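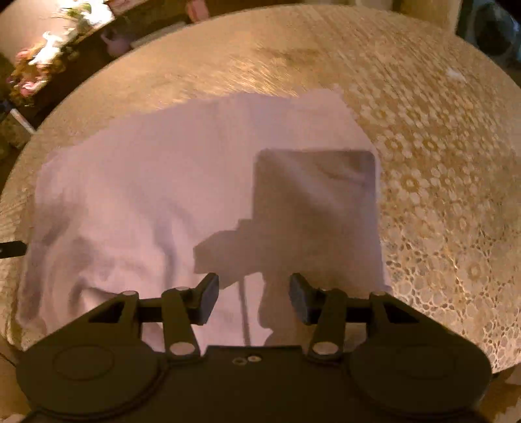
Werden TL-3 Table Cover Review

By Nesma Tazi — October

14 comments | 52 shares

The TL-3 is a wipeable lace-pattern cover for round tables, sold in one size with a non-slip backing. I used it daily on a pedestal table from spring into fall, for meals, sewing and sorting laundry.

The cover ships rolled on a cardboard core, which matters more than it sounds. My previous one, a Hedlund, arrived folded in eighths, and the fold lines never fully relaxed. The Werden lay flat overnight with two dictionaries on the rim.

Cleaning is the main reason to buy this type of cover. Coffee and tomato sauce came off with a damp cloth. Turmeric left a faint yellow mark that needed dish soap and an hour of patience. Ballpoint ink did not come out at all. Crumbs collect in the openings of the pattern, and a soft brush works better there than a sponge.

Heat resistance is adequate. Werden rates the surface for 100 degrees Celsius. A mug straight from the kettle left no mark. I would still put a trivet under any pan, and I would not iron on it, even through a towel.

The backing grips well on varnished wood and poorly on glass. On a glass top it crept around 3 inches over a week of normal use. Four clips fixed that, but they are not included.

Glare is the weak point. The finish is shinier than the product photos suggest, and under a low pendant lamp it is distracting for reading or hand sewing. The Hedlund is duller and easier on the eyes, though it stains faster.

The edge is heat-cut with no hem. After 21 weeks mine shows slight curling on the side nearest the radiator and no fraying.

Recommended for a kitchen table that sees real use. For a dining room with a glass top, look at the Hedlund — and buy clips for either one.

Rating: 3 out of 5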